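I trained as a pharmacist, lasted two years behind a counter and now run a bereavement group for parents out of a converted shoe shop. If you'd told me that at 24 I'd have laughed at you, then probably cried in the stockroom.

My brother's little girl, Bitik to all of us, lived for 8 weeks. I was the one in the family who understood the drug charts, so I became the translator, and I was good at it. What I couldn't do was sit with my brother afterwards and say nothing. I kept offering him leaflets!

Then the hospital chaplain passed me the number of Ilídio Amaral, who was starting something called Cirkora (a name he swears means nothing) and wanted help with the teas. “You talk too much,” he told me after the first evening. “Come back next month and talk less.” So I did.

We meet at seven, we finish when we finish, and there are always biscuits. Some parents come for years. One dad came four times, never said a word, and sent us a card in December that I still keep in my purse.
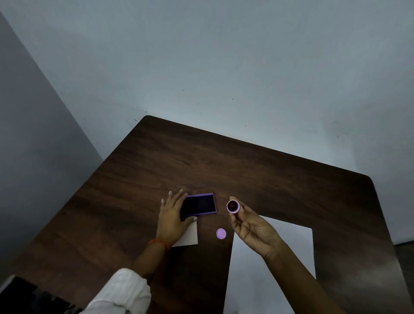
My favourite evenings are the making ones, which I fought against at first because I thought grown-ups would find them silly. They don't. People will tell you things over a table that they'd never say across a circle of chairs – give them an ink pad to lean a hand on and out it comes, the name, the birthday, the awful car park.

I did go back to study in the end, counselling this time, part-time and skint. My brother comes along now and then. He washes up.

Contact the features desk | © Lobo Magazine | Back to top

Comments

Canik: Read this on the bus and missed my stop. Thank you.

Mum of 2: The car park. Yes. I still can't drive past ours.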